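Speaker notes: Packing up a parent's house without losing your mind
Library community room, 50 minutes plus questions

Before starting
Check the clicker. Water on the lectern. Ask the people in back if they can hear me. Handouts go out at the end, otherwise everyone reads them while I talk.

1. Opening
Introduce myself. I cleared my mother's house over one September and most of the following spring. She had lived in it for 69 years, first as a child and then as the owner. I had 2 brothers helping, one of them by phone.
Say up front that this talk covers the contents of a house. Wills and property sales are a separate subject, and Aoife Mac Suibhne is giving that talk next month in this same room. Send legal questions to her.
Ask for hands: who is doing this now, who expects to do it soon, who is here with a spouse. Adjust the pace to the answer.

2. Start with paper
Paper first, furniture last. Most people do it the other way around because furniture is what they see when they open the door.
Keep out: deeds, military records, insurance policies, tax returns, anything with a seal on it. Ask an accountant how far back to keep the returns.
Shred bank statements. Don't burn them in the yard. My brother tried it and half-burned pages went over the fence to the neighbors.
Look inside books. We found a savings bond in a cookbook and a birth certificate in a road atlas.
Pause here for the story about the road atlas if the room seems awake.

3. Small things take the most time
A dining table is one decision. A drawer is a hundred. Plan on a full afternoon for any room where small things pile up: kitchen, sewing room, the closet where the grandchildren's toys went.
Set a kitchen timer for each drawer. When it goes off, whatever is left goes in a box marked "later," with the room written on the lid.
Vacation souvenirs and bath toys always end up together. Let them go together. 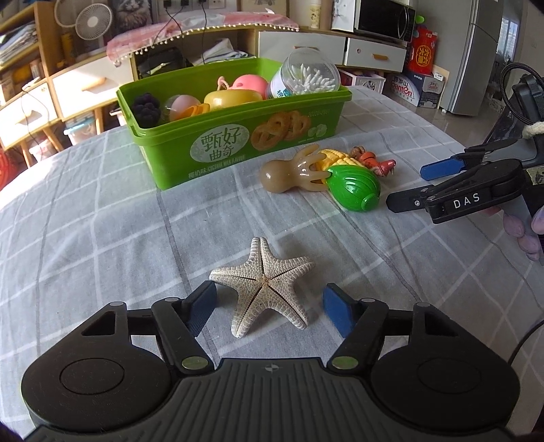
4. Who gets what
Read the Cledwyn Gough letter (blue folder). He has given permission. He and his sister didn't speak for two years over a soup tureen. Don't soften it.
The method we used: each person gets a sheet of colored stickers, same number each. Walk through the house alone, put a sticker on what you want. Items with one sticker are settled. Items with more than one get talked about at a table, with food.
We had 18 items with more than one sticker. All but one were settled by supper.
Grandchildren get a turn after the adults. Ask what they want before you guess. Mine asked for the flour sifter.
Mention mailing. Somebody out of state should pay for their own shipping, and this should be said before the stickers come out.

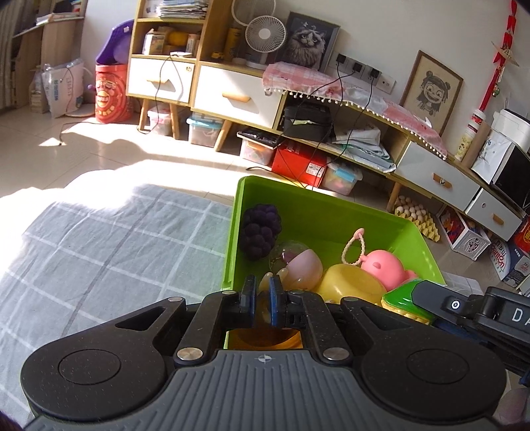
5. Selling and giving away
Get one estate seller to walk through before you throw anything out. Ask what they take as a commission and who hauls off the leftovers. Get it in writing.
Magnus Rennie ran our sale. If he's in the audience, have him stand.
Expect low prices. China sets and pianos are very hard to sell. Tools and costume jewelry went first at ours.
Call donation centers before loading the car. Many won't take mattresses, cribs or car seats. Ask about baby things in particular, as the rules are stricter.
Toys: wash them, check the battery compartment for corrosion, throw out anything cracked. A cookie tin is fine for the little ones, and a church nursery may take the whole lot.
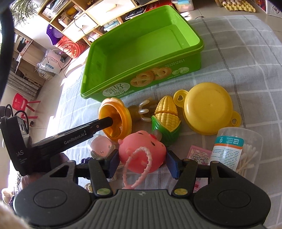
Books are heavy, so use small boxes. Liquor store boxes are the right size and free if you ask in the morning.
Clothes can go last. My mother's coats stayed in the hall closet until the final week and they weren't in anyone's way.

6. When to stop for the day
Four hours is enough. After that people start keeping everything or throwing out everything.
Take a photo of each room before the first box is packed. We forgot the kitchen and I'm still sorry about it.

7. Questions
Likely ones: dumpster rental, old medicine (pharmacy drop box), paint cans (county collection), what to do about a sibling who won't come.
For the last one, refer to page two of the handout.
Thank Elis Dafis for the room. Chairs need to be stacked by nine.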